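Filed under: Short Fiction / Service Life

The inspection of Block 2 at Geltby was set for 0600. The order had gone up the evening before, a single typed sheet beside the fire bell, and by lights out every cadet in the block had read it and most had copied it down. It covered lockers, beds, floors, the galley, the drying room and the condition of all fixed surfaces. A fixed surface was defined in the standing orders as any surface that could not be carried out of the building by two cadets.

The senior cadet was in her final term. She had 2,809 marks on the cumulative sheet and needed 327 more to be considered for the cane. The cane was awarded at the passing out parade to the cadet with the highest aggregate, and it was carried for one morning and then returned to a case in the Bulby Room. She had seen it twice. It was shorter than she had expected, with a dent in the cap.

She divided the block by sections. The galley went on her own list, as it had lost marks in August under the previous senior cadet and she did not want to hand it to a first-term who would have to answer for it. She started at 0410. The method was in the manual: clear, wipe, dry, check against the light, repeat where required. She worked from the wall outward.

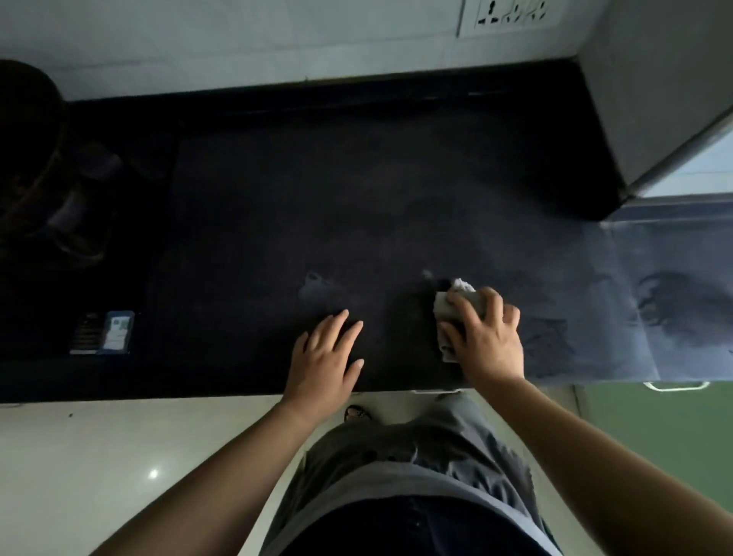 At 0455 the fuse went in the east passage and the lights with it. The duty electrician was logged as absent at the Cheema jetty, where the training launch was taking on water at a rate of around a bucket an hour. The senior cadet sent one runner to the guardroom and another for the hand lamps. The lamps were signed out, used, and signed in again at 0540. The signature for their return was hers, and the time she wrote was correct.

The inspecting officer arrived at 0558. He began with the drying room, which was not the usual order. He measured the gap between two hooks with a steel rule, wrote down the result and did not say what it was. In the galley he took off one glove, put two fingers on the counter and drew them toward him. He looked at the fingers and put the glove back on.

In the east passage he stopped at the fuse box. A first-term had replaced the fuse with one from the Famside stores, rated correctly but not entered in the book. The officer asked who had authorized it.

The first-term was looking straight ahead. His collar was dark with sweat.

"I did, sir," the senior cadet said.

"When?"

"I can't give you a time, sir. It isn't in the book."

He deducted forty marks for the missing entry. She acknowledged the deduction, and he initialed it.

The block passed. The sheet went up beside the fire bell at noon, and she read it standing behind three others. Then she went down to the east passage with the stores book and a pen, and showed the first-term which column the fuse went in.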